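Fridge can bins, part two: sorting out the tall cans

12/21/21

Back in October I wrote up the drink shelf in our fridge and left the tall cans unresolved. The short version of that post: standard cans lie down well, tall cans don't, and any bin sold as a "can organizer" is designed for the standard ones. Several people wrote in to ask what I ended up with. It took longer than it should have, mostly because I kept buying bins before measuring the shelf.

The shelf in question is glass, with a raised lip at the front and a small step at the back where the cooling channel runs. The step is the problem. Product pages give the outside length of a bin and assume a flat shelf behind it. If the bin is longer than the flat part, the back end rides up on the step, the whole thing tilts forward, and every can in it leans on the front wall. You then pull the bin out to reach the last can and the rest slide toward you.

I tested two clear bins. The first was the Vunlow, a lidded box with straight sides. The second was the Varham, an open tray with a lowered front. Both are thin plastic, and both claim to be for the fridge, the pantry or under the sink.

The Vunlow went out early. Its lid takes up height that a tall can needs, and with the lid off the rim flexes when you pick the bin up by one end. It now holds tea in the cupboard and does that well enough.

The open tray deserved a proper trial on a flat surface before it went anywhere near the fridge. I wanted to know how cans behave standing up in it, where they end up against the walls, and whether you can put one in and take one out without disturbing its neighbors. A white board makes the edges of clear plastic much easier to see than a countertop does.

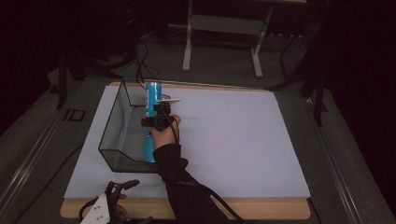 Standing the cans up was the right decision. A tall can lying on its side in a tray will roll into whatever gap it finds, and the gap changes every time one is removed. Upright, it stays where it is put. The cost is headroom, and on my shelf that meant moving the shelf above up by one notch. The egg compartment lost some clearance. The eggs still fit.

Some notes on placement, for anyone repeating this.

Load from the back. It sounds obvious, but with an open front the natural movement is to drop a can just inside the near edge and leave it there, and after a few of those the back of the tray is unreachable without unpacking.

Keep cans off the side walls. Thin plastic bows outward under sideways pressure, and two trays side by side will then bind against each other when you slide one out. A finger's width of slack per row is enough.

Lower each can straight down. Tilting it in over the wall catches the bottom rim on the plastic and leaves a white scuff that doesn't wash out. I have several of these now.

Grip the can above its midpoint when removing it from a full tray. Gripping it low means your knuckles hit the cans on either side.

Murray Hoani, who commented on the October post, suggested a liner to stop the cans sliding. I tried a ribbed mat from Prasertsri, cut to size with kitchen scissors. The mat does stop sliding. It also holds condensation in the grooves, and the cans came out with wet bases that left rings on the counter. I took it out again and have not missed it. On bare plastic a can will shift a little when the tray is pulled, but if the tray is sitting level the movement is small.

The other thing worth checking on a flat surface is the tray itself. Set it down empty and press each corner in turn. A warped one will rock, and on a glass shelf it rocks louder. You also want to run a hand along the underside for mold flash, the little ridge left over from manufacture, which can be taken off with a nail file.

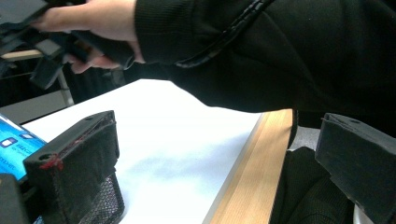
Working over the white tabletop, with its pale wood edge strip.

Measurements, for those who asked. The flat part of my shelf, from the lip to the step, is 200 mm deeper than the tray needs, so I could have bought the longer version. The clear height after moving the upper shelf is enough for a tall can with a thumb's width over it. Measure yours with the door seal closed on a strip of paper, as the door racks on some fridges intrude further than they look.

I have also ordered a divider from Tovport, which clips over the side walls and should keep the tall cans apart from the standard ones. Shipping is slow at this time of year. If it bows the walls it is going back.

Still open: the bottom drawer, where the bottles live on their sides. The drawer runners stick, and I want to fix those before I put anything new in it.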